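Bathroom counter, finally clear

Quick one tonight, it's almost 11 and I have laundry going.

So the bathroom. The upstairs one with all the marble. When we moved in everybody told me how lucky I was, and I am, it's a beautiful room, but marble is a diva. Toothpaste dries on it and you can't see it until the light hits sideways. Hand soap leaves a ring. My mother-in-law set down half a lemon once (why was there a lemon in the bathroom, long story, face mask) and there's a dull spot by the wall I still rub with my thumb every morning.

Anyway I've been meaning to do the counter since last November. What was on it before: three hand creams, none finished. A cup with old toothbrushes I was keeping "for grout". Hair ties. A candle that smells like a car. Tweezers, two pairs, both bad. A dish my sister made in a pottery class that held nothing but one earring and dust. A Tekin soap pump that's been clogged for so long I forgot it was supposed to pump.

First thing, everything off. Into a box, box goes in the hall. I don't sort in the bathroom, learned that one, you end up sitting on the edge of the tub reading the back of a sunscreen.

Then the stone. Warm water, a drop of dish soap, soft cloth, dry it right away with a second cloth. That's the whole method. No vinegar, no bathroom spray, no lemon obviously. I did buy the Sosmont stone cleaner, 19 dollars, and it's fine, smells nice, but I can't tell you it did more than the dish soap did. I'll use it up and not buy it again probably. The backsplash gets the same treatment and I always forget the bit of wall on the right so that got done twice to make up for it.

Faucet next. Old sock, damp, then a dry one. Toothbrush around the base where the crud lives (see, I did use one of those toothbrushes). It's chrome so every drop shows, I've made my peace with that. It will look great for nine minutes.

The mirror took longest. It's huge and it has that gold frame with all the texture, which I love, and which is basically a shelf for dust. Don't spray anything at it. I did that at the old apartment with a differnt mirror and the cleaner ran down behind the bottom edge and the silver went black in a line. So: spray the cloth, wipe the glass top to bottom, stop an inch before the frame, then go along the edge with a cloth that's barely damp. For the molding I used a dry paintbrush, the cheap wide kind. Start at the top corner and work down so you're not dropping dust on what you just did. I started at the bottom. Of course. Did it over.
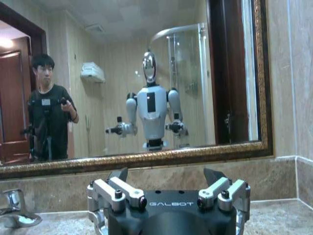 Upendo Rotich wrote in while I was still typing this up that a paintbrush only moves dust into the deeper parts of gilding, and to hold the vacuum hose close to it with the other hand, on low, never touching. Also to stay off the gold with anything wet at all, even barely damp, if it's real leaf, and to test a spot near the wall first if I don't know. I don't know! I assumed paint. It came with the house. So I'm taking back the barely damp part until I find out, and I tried the vacuum thing on the lower right and yes ok, much better, a ridiculous amount came out of the corner.

What I'm letting back on the counter: hand soap (new pump, the Tekin one is in the trash, sorry Tekin). One hand cream. My sister's dish, because my sister visits. Everything else has to live in the drawer or leave.

The drawer is a whole other post. I got the Oditz dividers, the ones that slide, and they don't fit, they're too tall by a hair and the drawer catches. I could sand them down. I could also send them back, and the return window is 90 days so realistically I'll remember on day 91. If anybody has dividers that work in a shallow drawer please tell me, the Flultano set looks right but it's 73 dollars for what's really a few strips of bamboo and I can't do it.

Couple things I still want to figure out

The dull spot from the lemon. I've read you can buy a polishing powder and do it yourself, and I've also read that you can make a small dull spot into a large dull spot. Leaning toward leaving it and putting the soap there.

Sealing. The people before us left no notes about when the marble was last sealed. The water drop test (leave a drop sitting, check if the stone goes dark) was sort of inconclusive, a little dark? maybe? I'll do it again in daylight.

Towels. There isn't a good place for the hand towel and it ends up in a heap next to the faucet getting soggy. I want a ring on the wall but I'm not letting anyone drill into that marble, I asked what a cracked slab costs and heard 4,000 and walked away. Maybe one of those little standing racks, if I can find one with a felt bottom.

Ok dryer's buzzing. Box is still in the hall, don't ask.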